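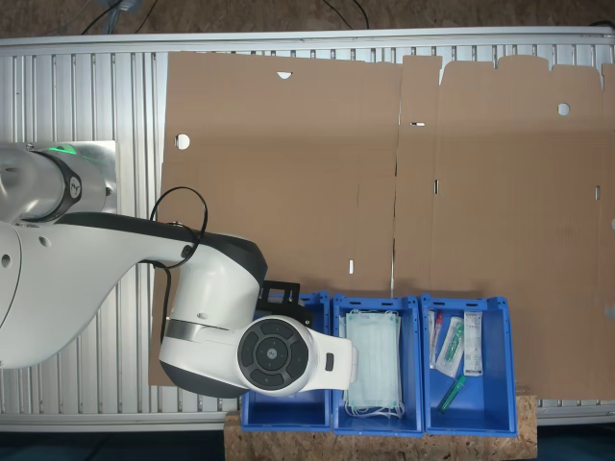
White and black arm over a slatted table

Cleanses, Fasting & Detox > Juice Fasts
3 min read
Search this topic... Go

First juice fast, day 2 headache — keep going or stop??

Skuvport_Jen

Hi all. Started a juice fast yesterday morning, planned for 3 days. Mostly carrot, apple, celery, bit of ginger. Water in between. No coffee, which I normally have a lot of, maybe 4 cups on a work day. Felt fine till dinner last night and then wham, headache behind the eyes. Slept ok. Still there this morning, plus kind of foggy and cranky with the kids.

My sister says it's toxins leaving and I should push thru. Husband says eat a sandwich. Is this normal? Do I take something for it or does that ruin the fast? Also I'm freezing all the time, is that a thing. No meds, no health problems that I know of. Thanks in advance, typing this on my break.

Ostap Stasiv

Coffee. It's the coffee. Four cups to zero overnight will do that to anyone, fasting or not. I did the same thing my first time, blamed the beets.

What I do now — cut down the week before. Half a cup less each day till I'm at one small one. Then start. If you're already in it, have a small cup of black or green tea and see if it lets up in an hour. Some people will say that breaks the fast. Fine, so it's broken, you feel better.

Being cold, yes, pretty common when you're eating so little. Socks, hot water with lemon.

Salt too. Juice has hardly any. I have a mug of plain vegetable broth in the afternoon. And don't take ibuprofen on an empty stomach, it can be rough on you. Ask a pharmacist if you really want a pill.

If you get dizzy standing up, heart racing, feel faint, confused — stop and eat and call a doctor. Not worth it for 3 days of juice. And don't drive if you're foggy.

When you finish go slow. Soup, soft fruit, a little rice. I went straight to pizza after mine and regreted it all night.

memon_greens

Agree on the tea. How much are you actualy drinking? If it's like 300 calories a day thats way too low, no wonder you're cold. Add another juice or two, or just make it a smoothie with a banana in it. I don't buy the toxins thing, your liver does that already. I only do these because I like how food tastes after.

Clerkmont Rd

I did 40 hours on water once and had no headache at all so everyone is different. Your husband might be right about the sandwich lol

Tags: juice fast, headache, caffeine, beginners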